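Mai mesh laundry bag with ginkgo leaves, medium size: my review after one winter

I bought this bag in a small household shop in Prenitz, where it was hanging near the cash desk between sponges and clothes pegs. I was not looking for something beautiful. I needed a bag for thin things, because my old one had lost its zipper pull and the washing machine had eaten the end of the tape. But I admit that the print with the leaves made the decision for me.

The bag is sold under the name Mai. On the paper label there was also the name Gadton, which I suppose is the importer. There were two bags in the pack, the same size and the same print. I have used one of them since the autumn and the other one only since February, so I can compare a used bag with an almost new one.

First, the material. It is a thin white mesh and you can see a little through it. This is useful when you have several bags in the basket and want to know which one has the socks. The holes are very small. With my old bag the hooks of a bra could come out through the mesh and catch on a towel, and with this one it has not happened to me until now. On the other side, fine mesh also means that the water goes through more slowly. If I fill the bag too much, the clothes in the middle come out heavy, and sometimes there is still powder in the folds. I changed to liquid detergent for these loads and the problem is gone.

The ginkgo leaves are printed in pale green and in a soft yellow that goes a little to orange. I expected that they would wash out quickly, as with most cheap prints. The bag from autumn is slightly paler than its sister, but you must put them next to each other to see it.

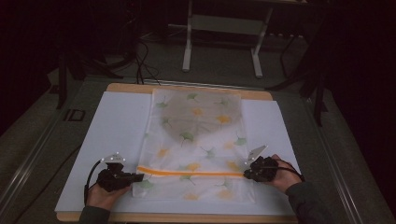

Reading time: 4 minutes

Now I come to the zipper, which for me is the most important part of any laundry bag. It is bright orange and it goes almost over the full width. It does not sit at the edge but lower on the face of the bag, so that a strip of mesh remains under it. At first I found this strange. After some weeks I like it, because the opening is wide and I can put a folded sweater in flat, without pushing it through a narrow mouth.

The strong color is also practical. My washing machine stands in a dark corner of the bathroom, and with a white zipper on a white bag I was always searching with the fingers. The orange one I find immediately.

What I like less is the beginning of the movement. When the bag is empty it has no weight, and the fabric travels together with the zipper. You need one hand to hold the end of the strip and the other hand to pull. On a smooth table this is still easy, but on the bed or on your knees it is annoying. The newer bag was quite stiff in the first washes. The older one runs better now, although it still stops sometimes at the same place if the mesh gets too near to the teeth. I never had to use force, I only go back a little and try again.

I wash almost everything in it at low temperature, with the spin at 900. Blouses, tights, one wool sweater and the thin curtains from the kitchen have been inside. The seams of both bags are whole. On the older bag there is one loose thread at a corner. I cut it with scissors and it did not grow again.

The drying goes quickly. I hang the empty bag over the door of the shower in the evening and in the morning I can fold it. It becomes very flat and takes no place in the drawer. For travel I also used it as a bag for underwear in the suitcase, and for this it is even better than for washing. It weighs nearly nothing and in the hotel you see at once what is inside.

I should say something about the size, because the shop shows only the words "medium" and "large". The medium is enough for one sweater or for roughly 15 small pieces. A bathrobe does not go in. For bed linen you must take the large one, which I do not own and cannot judge.

Before this I had a bag from Madar. It was of thicker mesh, and I think it would survive a dog. It was better for sneakers, and I would not put shoes in the Mai bag at all. But for delicate clothes the Madar was too rough, and my tights had small pulled threads after it.

Good: fine mesh, wide opening, zipper easy to see, dries fast, nice print.

Not so good: fabric moves when you open it empty, powder can stay inside, no loop for hanging.

I give it four stars from five. The missing loop costs it the last star, as I would really like to hang the two bags on the hook behind the bathroom door.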